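Fruit on the white table, finally
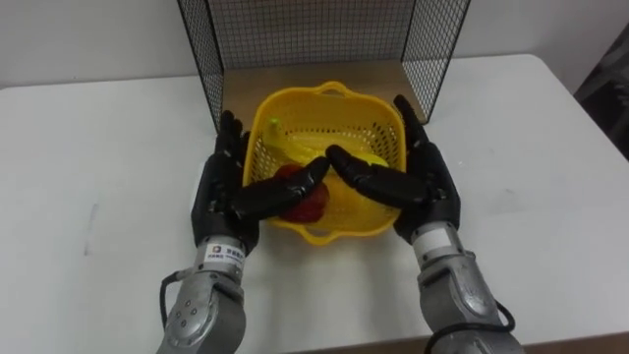 Sun 16 August

Quick one as I've got 30 minutes before I need to be out the door. Kitchen corner update, for those who asked (two of you, hello).

So the fruit has left the worktop. About time. It was living next to the toaster, getting warm, getting squashed by the post, going brown by Wednesday. Now it's in the yellow basket. Square, plastic, holes in the sides, came from the Rammont shop by the station back in April and has held pegs, then batteries, then nothing at all. Washed it twice and it came up fine. The gaps let the air through, which the old china bowl never did. The bottom banana in that bowl was always a horror.

Behind it, the black wire panels. These were meant to be shelving. Utent sell them as a cube kit, you get a bag of plastic corner bits and a leaflet, and I lost patience at the second cube. Three panels stood up on their own make a perfectly good back and sides though, if you open the two outer ones a little so they don't topple. Light enough to shift when I wipe down. You can hang hooks off them as well, havent decided what for. Measuring spoons maybe.

The board on the table is just a board. Pale wood. Wanted something under there as white shows every single drip and I am not a tidy person. At the moment the basket sits half on, half off it, and it annoys me a bit. Either a deeper board or push everything back. Will probaly do neither.

Things learned so far:

Buy bananas with some green still on them. They last the week.

Don't pile. One layer in the basket and you can see what needs eating.

Keep anything soft at the top, near the handle end, or it gets forgotten.

Still to do: sort the drawer under the kettle, find the other bag of corner bits, take the Tristeck box to the tip (it's been in the hall so long I've started putting my keys on it). Also need to ring about the blind, order 3047, still no sign of it.

Right, shoes. Will do the drawer next week if it doesn't rain and I don't get distracted by the garden.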